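Huto small press comics index – README

Version of 15/01/2022. Replaces the July one, please bin that, the creator column was shifted down a row from the Cardoso titles onwards.

What it is

A plain list of small press and self-published comics, one row per issue, with who made it, who printed it, page count, format and a line or two of notes. 193 series so far. Started as a spreadsheet for our own reviews, then people kept asking for it.

Kept by Mihret Admasu (data, most of the typing) and Florêncio Prata (notes, Portuguese titles, arguing over formats).

Files

issues.csv – the main one, 2,000 rows
creators.csv – names and pen names, joined on creator_id
printers.csv – short, patchy
notes.txt – longer remarks that wouldnt fit in a cell

All UTF-8, comma separated. If the accents come out as rubbish your spreadsheet has opened it as something else, import it by hand. 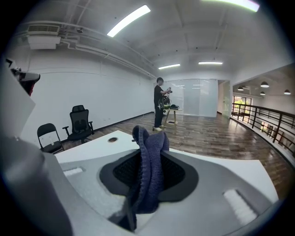

Columns in issues.csv

issue_id – never reused, even if a row is deleted
series – as on the cover, not as on the website
number – text, not a number. There are issues called 0, 3½ and "Summer"
creator_id – more than one allowed, split with a semicolon
year – from the indicia. Blank if no indicia
pages – includes covers
format – mini, digest, magazine, newspaper, other
colour – bw, spot, full
seen – y if one of us has had the thing in our hands, n if taken from a shop listing

Use the seen column! The n rows are a lot weaker, espcially for page counts, shops never agree on whether covers are pages.

Where it came from

Our own shelves first. Then the Orken back catalogue, typed in from the paper lists. Then the Rallach fair table lists, 11 years of them, with gaps. Nothing scraped. No cover scans in here and there won't be, those belong to the artists.

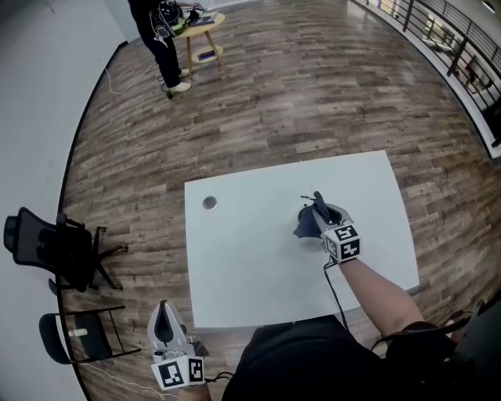
White table, navy cloth held in the right-hand gripper, the other gripper upright at lower left.

Known problems

Anthologies are a mess. Some have one row for the book, some have one per story. Being fixed, slowly.
Orken reprints share a year with the first printing. Wrong, but the paper lists don't separate them.
Print runs – dropped the column. Half of them said 1,000 and we don't believe it.
Pen names: merged only where the artist has said so in public. Please don't send guesses.
"other" in format covers everything from a folded poster to a box of cards. Needs splitting up.

Licence

Free to use for anything non-commercial, say where you got it. Notes are signed MA or FP, quote them with the initials. Ask first if you want to reprint notes.txt in full.

Corrections

Send the issue_id and what's wrong. A photo of the indicia helps. If you made the comic and want your row changed or taken out just say, no reason needed, it goes in the next version.

To do – anthologies, printers.csv, webcomics that later got printed (undecided, Florêncio says yes, Mihret says seperate file).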